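Okay, thread time. I've been reading up on home robots since March and I have opinions about whether any of them can do your chores yet. Grab a coffee, this one runs long 🧵

1/ My starting point was dumb. I was wiping down the counter at 6 a.m. before opening (I run the front of a small bakery cafe) and thought, why am I still doing this by hand? Then I thought about what "this" is, and it's like 24 different jobs pretending to be one.

2/ So forget the dancing videos. The stuff I care about is boring! Put the bread in the basket. Take the bread out of the basket. Move the basket so I can wipe under it. Put everything back without a dent in the crust.

3/ Bread is a sneaky good test, by the way. It's light, it squashes, the glaze flakes, and no two loaves are the same shape. A factory arm that lifts the same metal part 3000 times a shift has never met a braid. 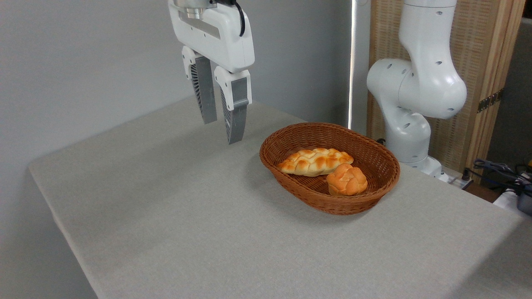 4/ Could one of these set out my pastry case tomorrow morning? Probably a few pieces of it, slowly, if everything sat in the same spot every day and a person stayed close by to fix the misses.

5/ And that's the catch with shop-floor stuff in general. The arm part is in pretty good shape. Where things get messy is the deciding — which loaf first, how hard to squeeze, what to do when the small one is leaning on the big one.

6/ I went to a demo evening at Clasach, where they had a shelf-stocking setup going. Boxes, great. Cans, great. Then somebody handed it a bag of dinner rolls and the whole room leaned in. It took four tries. People clapped like it was a toddler walking, and yes I clapped too.

7/ Deltero quoted me $3692 for a used tabletop arm, no hand included. The hand was another $1119!! For that money I can buy a LOT of tongs.

8/ To be fair to the two-finger grippers, I used to think they looked silly next to the fancy five-finger ones. I've changed my mind. Watch yourself in the kitchen for ten minutes and see how much you do with a thumb and one finger. Toast, tea bags, socks off the floor. Pinching gets you far.

9/ What I look for now in any clip: does it go straight down over the thing, and does it grab near the middle? Grab a long loaf by the tip and the other end droops, and then you've got two short loaves and a sad customer.

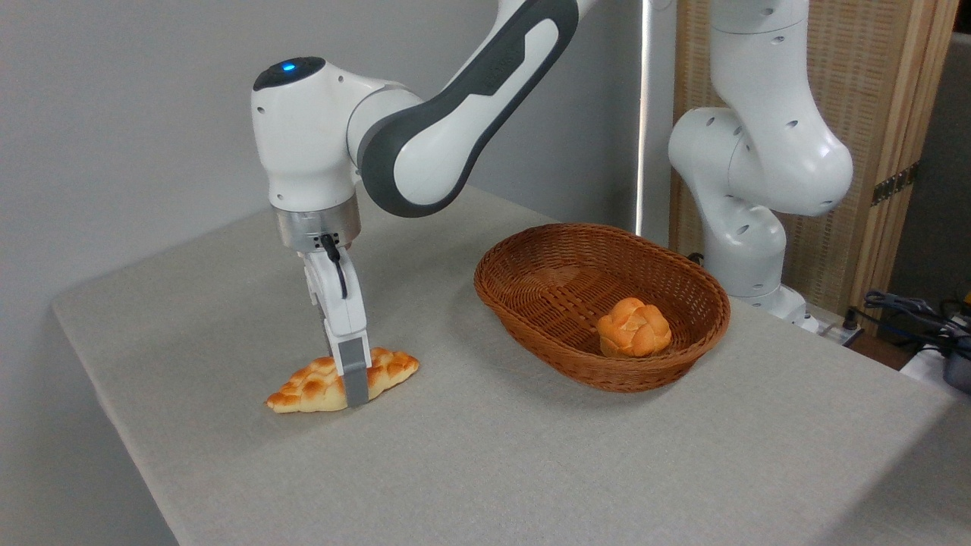 *Fingers down on the braid, roll still in the basket.*

10/ OK, home chores, where I'd put things today (my list, fight me):

- Vacuuming: fine, has been fine for years
- Clearing plates: sometimes, if they're not stacked weird
- Folding towels: yes but bring a book
- Fitted sheets: lol
- Packing a lunch: closer than I expected
- Anything under the sink: nope

11/ A few of you asked about the Scanlon kitchen thing that was going around. I haven't tried it. The video I saw had a cut right before the pan got lifted, so I'm filing it under "maybe." If you post a clip, please leave the boring middle in. The boring middle is the whole chore!

12/ Also asked a lot: will it take my counter job? At our place the bread handling is maybe the smallest piece of the morning. The rest is noticing that the oat milk is low, and that the guy by the window wants to be left alone. I'm not losing sleep.

13/ Where I WOULD pay for one right now is closing time. Everything's out on the table, there's no line, and it can take all night as far as I'm concerned. Leftover loaves into the basket, basket to the end of the counter. If it needs 40 seconds a loaf, who cares, I'm home on the couch.

14/ Eltosetti has a rental plan I'm looking at for exactly that. They want the table in one fixed spot and the lights left on overnight, and I still have to ask them what happens when it drops something at 2 a.m. Will post what they say.

15/ If you work in a shop and you've had one of these in for a trial, tell me what it was bad at. Replies are open, and I want the crumbs-on-the-floor version please 🥖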